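Stusine Releases Felteo Countertop Drawer Unit in Bamboo

Drollach, February — Stusine today announced general availability of Felteo, a single-drawer storage unit in bamboo designed to stand on a kitchen counter at the back, where most households keep canisters and small appliances. Felteo ships fully assembled and requires no wall fixing.

The unit addresses a common limit in rental kitchens: too few drawers, and no permission to add more. Felteo sits on the existing worktop, and its top surface remains available for a plate, a bread box or similar items while the drawer is in use. Fruit, tea packets and dry goods can stay where they are when the drawer is opened.

The kitchen shown has a marble-patterned counter and a mosaic tile backsplash. The unit was set beside a stainless steel toaster oven, with play food on a round plate and a bamboo cutting board close by.

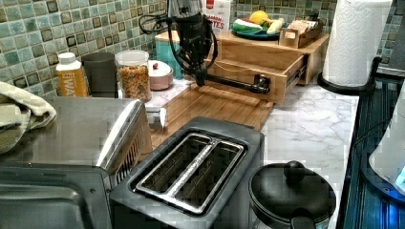

Construction and Load

The drawer travels on metal slides mounted at the sides. Stusine specifies a pair of full-extension slides, so that the rear of the drawer can be reached without lifting out what is stored in front. The slides are attached with screws and can be replaced with a standard screwdriver.

Rated drawer load is 7 kg. In bench testing at the Drollach workshop, sample units were cycled 500 times at rated load. Slide alignment was checked at the end of the run and stayed within tolerance on all samples.

The drawer floor is lined with narrow parallel slats. Crumbs and loose grains collect between them and can be brushed toward the front with the drawer fully open. Bamboo surfaces should be wiped with a damp cloth and dried at once. The unit is not suitable for dishwashers and should be kept clear of direct heat; users placing it near a toaster or oven should follow the clearance given by the appliance maker.

Placement

Felteo may be used on stone, laminate or sealed wood counters. Four non-marking pads are supplied in the carton. The counter should be level, and the space in front of the drawer should be kept clear to its full travel. Tall utensil pots are best placed to one side.
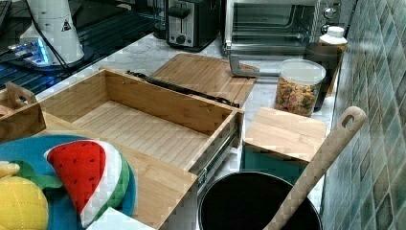
Gagnon, which stocked the unit ahead of general release, reported that buyers asked most often about drawer travel and whether the slats could be lifted out for washing. The slats are fixed in the current version. A removable floor is under review.

Availability

Felteo is available now from Gagnon and direct from Stusine. The first production run is 400 units. Each unit carries a 2-year warranty covering the slides and the drawer joints. Replacement slides and pads can be ordered separately.

Press samples and high-resolution photographs are available on request from the Stusine press office, Drollach.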